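Search tickets
Enter keyword or ticket number
10/8/24 – posted by Benjelloun

Ticket 394: Voting page for the live jungle trial closes too early for some viewers

Status: open, workaround in place

Reported problem

Viewers of the celebrity show on the Niltden app say that the vote button becomes gray before the presenter has closed the vote. On the television broadcast the presenters are still reading the names, but in the app the text is already "Voting has ended." We received 200 complaints after the last episode. Most of them are from people who watch in the app and vote in the same app. People who vote on the website did not complain.

First check

I compared the closing time in the Clurex admin panel with the log of the vote server. Both have the same time, to the second. So the server closes the vote when it should, and late votes are refused correctly. The problem is on the side of the app.

Second check

I installed the app on two phones and one tablet and opened the test episode. On the first phone the button stayed active until the end. On the second phone it became gray 40 seconds too early. The tablet was also too early, but by less. I repeated the test 3 times and the result did not change.

The second phone had its clock set by hand. When I turned on the automatic clock, the button stayed active. From this I understand that the app reads the time of the phone and does not ask the server. A phone which runs fast will close the vote before everybody else.

The tablet has the automatic clock, so this does not explain the tablet. I keep this part open.

What I tried on the tablet

– Cleared the cache of the app. No change.
– Logged out and logged in with another test account. No change.
– Removed the app and installed it again. The button was correct one time, then too early again.
– Changed from the wireless network to mobile data. No change.
– Turned off the "save battery" mode. The button was correct in every test after this.

I think the battery mode stops the countdown when the screen is dimmed, and when it starts again it jumps to a wrong value. I can not prove it from the log, because the app does not write the countdown value anywhere. Please can the Kedbridge developers add this value to the debug log in the next build.
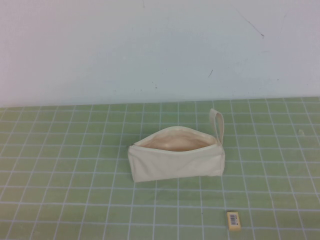

Green grid mat on the table, with the wall behind it.

Answer to send to viewers for now

"Thank you for your message. Please set the clock of your phone to automatic and turn off the battery saving mode before the show begins. If the button is gray and the vote is still open on television, please vote on the website. Your free votes are the same there."

I ask the support team not to promise that lost votes will be added later. The producers have not decided this, and last June we promised it too quickly after the dance final and had to write to everybody again.

Still to do

1. Kedbridge: take the closing time from the server.
2. Kedbridge: write the countdown value to the log.
3. Me: repeat the tablet test with the new build, with battery mode on and off.
4. Support: mark all new complaints with the number of this ticket, also when the viewer only writes that "the vote is unfair" – some of these are the same problem.

I leave the ticket open until the tablet test is done.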